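箱子、夹子和一颗蓝星星：与伊拉里聊整理这件事

约伊拉里·佩尔托宁（Ilari Peltonen）见面，前前后后改了好几次时间，最后定在2024年4月26日下午。沃多姆斯卡（Vodomska）街尽头那家面包房还开着，他买了一大袋肉桂卷，说聊箱子这种事，肚子里得先有点东西。我们就这么坐下来，从两点多聊到天快黑，中间茶续了好几回，录音笔都换过一次电池。

伊拉里做木工出身，后来在Plurotstead学过一阵子家具，再后来，用他自己的话说，“就掉进箱子里出不来了”。他给人做收纳箱、分拣箱、工具格，大大小小做了811只，每一只都记在一本蓝皮簿子里，连尺寸和用的什么漆都写着。我问他最满意哪一只，他笑着摆手：“你这么问，就像问人家最喜欢哪个孩子嘛！不过我确实偏心灰色的。灰色耐看，什么颜色的小东西放进去都认得出来。”

他说的灰色箱子是敞口的，中间立一道隔板，左边的侧板斜着。漆面早就不新了，隔板下沿一道道黑印子，底板上也有灰和划痕。我原以为他会嫌难看，没想到他说得津津有味：“有划痕的箱子我看着亲切。重新刷一遍当然容易，可是刷完了，大家又舍不得往里扔东西，那还要箱子做什么呢？” 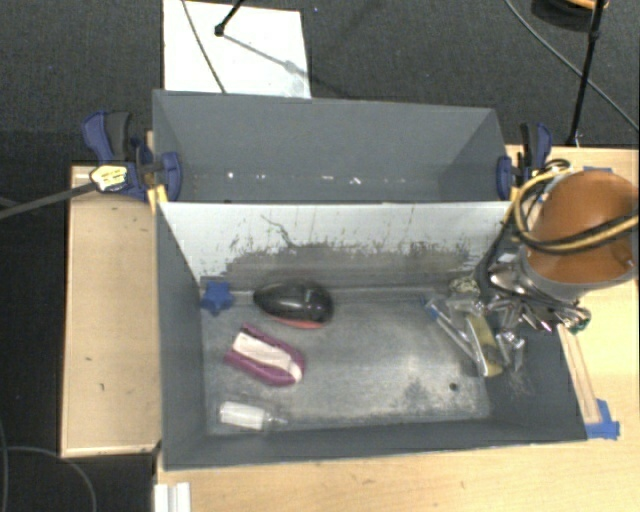 灰箱一角：深蓝色的星星、黑亮的椭圆小件和躺着的小白瓶

说到固定的办法，他一下子来了精神。箱子用的是蓝色的杆夹，夹在隔板和后壁的角上。很多客人第一次见都问他为什么不干脆钉死。“钉死了，你就再也不想动它了，”他掰着肉桂卷说，“夹子一松，隔板往前挪5厘米，往后挪5厘米，试一个星期，才晓得自己要多大的格子。我祖母的缝纫抽屉就是这样，她挪了一辈子，到最后也没说定下来。”

然后他讲起祖母的抽屉，讲了很久（我在这里只好略去一大半，包括那把找了三年的顶针）。大意是，老太太从来不按种类分东西，她按“手感”分：软的挨着软的，会滚的靠边放。伊拉里小时候觉得毫无道理，长大了自己做箱子，才慢慢咂摸出味道来。

“小瓶子最麻烦，”他说，“又轻又圆，立着放，一碰就倒，那不如一开始就让它躺下。星星形状的反倒好办，有角，搁哪儿是哪儿。鼠标也乖。”他说“乖”字的时候神情很认真，仿佛在讲几个学生。

我问，那么隔板另一边呢，总不能老是空着吧？他想了一会儿，说很多人受不了空格子，看见就要填满，他自己年轻时也这样。现在他给埃斯科拉（Eskola）的那间手工教室做箱子，每次都叮嘱老师留出一半来，先挑一样，挪过去，再挑下一样。东西全堆在一头的时候心里是慌的，挪着挪着，人就静下来了。

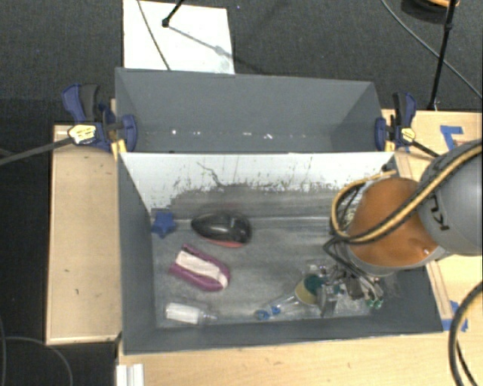
东西都在隔板的一侧，另一侧还空着；近处有一只带蓝盖的透明瓶（或管），也横放着

教室里的孩子一班16个人，他头一回去上课，带了整整100件零碎，一股脑倒在桌上，结果可想而知。“吵得屋顶都要掀起来！”他现在学聪明了，一次只拿一小把，颜色差得远一些，有硬的，也有软的，让孩子们自己商量谁挨着谁。有个小姑娘坚持星星要单独住一格，别的都挤在对面，他觉得很有道理，就随她去了。

聊到最后，我们又绕回生意上。Brolel那边请他六月份做一批浅一点的箱子，颜色还没谈拢，对方想要白的，他当然想要灰的，电话打了好几通，谁也没说服谁。他说大概会先寄两只样品过去，一只白，一只灰，灰的那只故意做得好看一点点。

临走时他把剩下的肉桂卷分成两份，硬塞给我一份，又翻出蓝皮簿子，要给我看他做的第一只箱子的尺寸。那一页沾了咖啡，数字糊得看不清，他对着灯照了半天，说没关系，下回他量好了打电话告诉我。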